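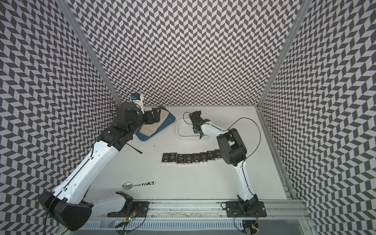
How many demonstrations does a two-arm station need before it is worth training on them?

Fewer than most people plan for, provided they vary in the right ways. For the tasks in this course, start with 90 good episodes of one task, train, look at where the policy fails, and go back for more in those places. Collecting for weeks before the first training run is the most common way groups lose time.

Robot Learning Lab, Unit 6: Collecting Demonstrations
Course notes, Ciarán Noonan and Pilar Troncoso
Revised March 23, 2018

1. What an episode is

An episode is one attempt at one task, from the start pose to the end pose, recorded without a break. It holds the joint positions of both arms, the gripper openings, the commands sent by the operator, and the camera streams, all on one clock. It also holds a line of text saying what the operator was trying to do. If that line is wrong, the episode is worse than useless, so write it before you start moving.

The task for this unit is sorting small items on the white table. Packets go in the basin. The spoon stays where it is unless the instruction names it. The cloth in the blue tray belongs to Unit 7, and you may leave it in place. We want things on the table that the arms are not asked to touch. A policy trained only on a bare table tends to grab whatever is nearest once the table has more on it.

2. Layout

For the first block, set the packets in a row across the middle of the table, printed side up. The row does not need to be straight. Small shifts and turns between neighbors are useful, and you should not tidy them with a ruler. What you should check is that every packet can be reached by at least one arm without the elbow passing over the other arm's base.

After every 6 episodes, change the layout. Move the basin, reverse the row, or break it up into a loose group. Change one thing at a time during the first block so that you can tell later which change hurt. In the second block, change whatever you like.

Do not move the patterned walls. They hide people walking past and keep the background the same from day to day, but a policy can also learn to use the pattern as a landmark. Shifting a wall by the width of a hand halfway through a data set has spoiled results here before. The January set, 802 episodes in all, had to be split in two for this reason, and neither half was large enough for the comparison it was meant for.

3. Who does what

Work in pairs. One person operates the arms, the other resets the table and keeps the log. Swap after each block. Operators differ a good deal in speed and in how they approach an object, and the model will see both styles. That is fine as long as the log says who was driving.

Decide before the episode which arm will take which packet. The usual rule is that the arm nearer the packet takes it. Packets in the middle can go either way, and here you should pick one rule and keep to it for the whole block. If half the episodes use the left arm for the center packet and half use the right, a simple policy may average the two and send both arms partway. We will come back to this in Unit 8, with models that handle it better.

4. Driving the arms

Start from the rest pose every time. Move at a steady pace. Long pauses teach the policy to pause, and it will then sometimes stop and stay stopped. If you need to think, think before you press record.

Approach flat items from above with the fingers pointing down. Close on the edge, lift straight up until the item is clear of its neighbors, and only then move sideways. Release low over the basin. Dropping from a height looks quicker, but the packets land in different places and some miss.

Keep an eye on the cables near the wrists. Give them slack before a large wrist turn, and never wind the wrist more than one full turn from rest. If a cable catches, stop the episode and free it by hand with the motors off.

Small recoveries are worth keeping. If a packet slips and you pick it up again on the second try, leave that in. A data set with no mistakes in it gives the policy nothing to go on the first time it makes one. Large errors are different: if an arm hits the other arm, or an item leaves the table, end the episode and mark it as failed.

5. The log

Lurnix, the recording program, writes a file for each episode and asks for a grade at the end. Use these:

Good: task finished, no more than 2 retries.
Usable: task finished with more retries, or with a long pause.
Failed: task not finished, or a collision.

Keep the failed files. Rornine, the training code, skips them by default, and we will use them in the last assignment for a success detector. Add a note whenever the lights change, a camera is touched, or an object is replaced, even by one that looks the same.

Check the first episode of every session by playing it back in full. Look for dropped frames, and for a wrist view blocked by something it should not be blocked by. Compare the camera picture with the gripper signal as well. If the fingers close on video noticeably before or after they close in the data, the clocks have drifted and the recorder must be restarted.

6. How varied is varied enough

There is no clean answer. A practical test is to hold back the last layout of each block, train on the others, and run the policy on the one it has not seen. If it does nearly as well there, more episodes of the same kind will not help much, and you should change something larger, such as the items themselves. If it does much worse, add layouts before adding repeats.

Pilar's notes on the Mansilla grasping study, on the course page, go through one case in detail — read the section on repeated layouts before the discussion.

7. To hand in

One block per pair, with the log, a sketch of each layout used, and a page on the three worst episodes and what went wrong in them. Upload to the Draltus folder under both names. Files without a log will be returned ungraded.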